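Kovura - a register of wayside shrines and small chapels

Version 3, README

Kovura collects what we know about wayside shrines, field chapels and crosses across four upland parishes, most of them too small to show up in any guidebook. The current release has 496 sites and 1,027 dated notes. We love these places and we hope the files send you out walking!

What's in the folder

sites.csv - one row per shrine, with its name, parish, dedication and the earliest year we can back up.
notes.csv - everything else: repairs, feast days, lost statues, who held the key. Each note points to a site by its site_id.
sources.txt - parish books, letters and interviews, with the short codes used in notes.csv.

Dates

A year in the built column comes from a written source or from an inscription read on site. If all we have is a local story, the column stays blank and the story goes in notes.csv with the code ORAL. The stories are wonderful, so please do read them. The chapel at Lacroix has three founding legends and they can't all be right (a lost cow, a vow made in a snowstorm, a quarrel between brothers).

Dedications follow the name people use locally. Saint Anne turns up 48 times, far ahead of anyone else.

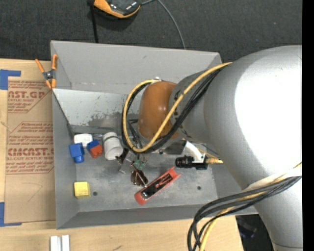

Edeltraud Tanner wrote that the older names ought to have their own column, as two of the chapels in her valley changed patron after a rebuilding and the feast is still kept on the old day. She's right, and former_dedication is new in this version. It's filled in for 15 sites so far, and we'd be delighted to hear of more.

Known gaps

The parish books for Zidport before the fire are gone, so its early dates lean heavily on letters.
Feast days that move with Easter are given as text, which won't sort.
Spellings in notes.csv are left as the source has them. Search for both Magdalena and Madlen.

Corrections

Send them to Urs Kaufmann or Marlies Gisler with the site_id and your source. A scribbled page reference is fine. The next release is planned for December.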